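Cokulwood lab puts two sets of gripper fingers through a cable test
Technology
May 31, 2025

Peteck, a small automation firm in Cokulwood, has finished the first round of a trial meant to settle which gripper fingers it will put on its two-arm workstations. The job chosen for the trial was picking up coiled power cords and putting them in a bin.

The firm tried 2 designs over 7 working days in May. One is a stiff finger from Toom, a parts supplier that has sold to Peteck before. The other is a softer finger from Pukia, with a ribbed pad that gives a little when it closes. Both bolt onto the same black gripper body, so the arms and the control software stayed the same throughout.
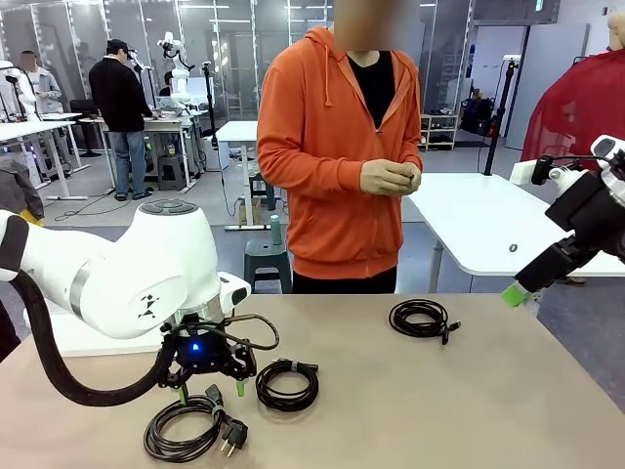 Cables were picked for the trial after a customer that repacks returned electronics asked whether the workstation could handle them. Boxes and bottles keep their shape when a gripper closes. A cord moves, and a finger that lands in the wrong place can pull one loop out and leave the rest on the table. Some coils in the trial were neat, like the middle one on the table, which is held with a small tie, and others were looser. Coils were also turned between attempts, so that the plug did not always face the same way.

In all, the arms made 838 attempts. An attempt passed if the whole coil left the table and reached the bin without a loop catching on the rim. Anything dropped on the way counted as a miss, even if the arm picked it up again on a second try.

Peteck has not released full results, but it did give a general account. The stiff fingers did better with tied coils and held them more firmly on the way to the bin. The soft fingers did better when a coil was loose or lay at an odd angle. They were also slower to let go, and in several cases a cord stuck to the pad for a moment and landed across the edge of the bin.

Closing force was the other thing under test. At the lowest setting both designs lost heavier cords. At the highest, the stiff fingers left marks on the outer covering of a few cables, and the firm stopped using that setting after the second day. Most of the remaining attempts were run at 40 percent of full force.
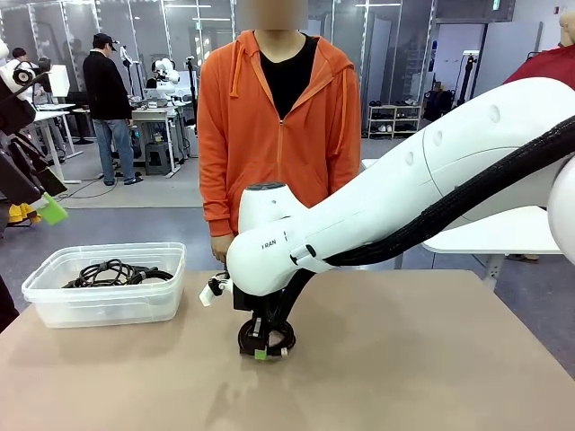 Dace Lepik said the choice of finger mattered less to her than the time it takes to change one. A shop that packs cords in the morning and boxed chargers in the afternoon will want to swap fingers at lunch, she said, and she would like to see that timed and written up along with the pass rate. She also asked for the trial to include cords that have been in use for years, because old ones hold a bend and do not sit flat.

Peteck said used cords will be part of the second round. It also plans to compare camera positions, with one view from the wrist and one from a fixed point over the table. In the first round, several misses with both designs were put down to the arm aiming at the plug when it should have gone for the body of the coil.

The price of the fingers has not been made part of the comparison. Toom sells its design in pairs, while Pukia supplies the pads separately so that worn ones can be replaced.

The second round will use the same table and the same two arms. Peteck expects to choose a supplier when it is done.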